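Subject: Re: [tabletop] pale table, pale bowls, what to do about the marks

Soledad Ledesma wrote:
> I finally cleared off the long table and I love how bright it is, but
> now every speck shows. Also the inside of my favorite bowl has gone
> gray and streaky. Is the glaze shot? Should I just give up and buy a
> dark tablecloth?

Oh, please don't buy the tablecloth, Soledad! A pale table against a pale wall is one of my favorite things in the world, and I spent years talking myself out of one. Mine came from Ashby secondhand, and I still get a little thrill when it's clear in the morning. 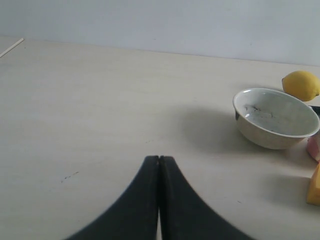

Florbridge Table & Kitchen Circle

So, the top first. I wipe along the grain with a wrung-out cloth and a drop of dish soap, then go over it again with plain water. For tiny dark dots I try a white eraser before anything stronger. It's amazing how many come up! If they don't, a little baking soda paste on a fingertip, very gently, and test it at the back edge first (I skipped that once on a shelf and got a lovely shiny patch I now keep a plant on).

Now the bowl. Gray streaks inside a white glaze are very often metal marks from spoons and whisks. It looks awful and it's usually sitting on top of the glaze. Make a paste with cream of tartar and water, leave it on for 4 minutes, rub with a soft sponge, rinse, and do it again if you need to. I've brought back two bowls this way, one of them a Zellero I'd had out in the garage with the paintbrushes! 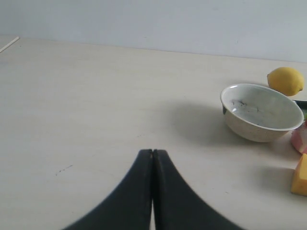
Speckled bowl, streaks on the inside.

If it's a real crack in the glaze you'll feel it with a fingernail. In that case keep it for fruit and don't eat soup out of it. Fruit is no hardship, though. One lemon next to a white bowl and the whole table wakes up, I swear.

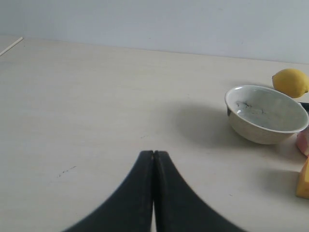
Marama Ellery wrote back to me that she'd skip the paste on anything unglazed, even just the foot of the bowl, and that wooden spoons have kept hers clean since November. She's right about the foot, I should have said so. She also puts a folded towel in the sink while she scrubs, and I'm stealing that.

Do write and tell us how the bowl comes out, Soledad. And if anyone has tried the Bakel cleaning stone on a light tabletop, I'd love to hear, I'm itching to get one.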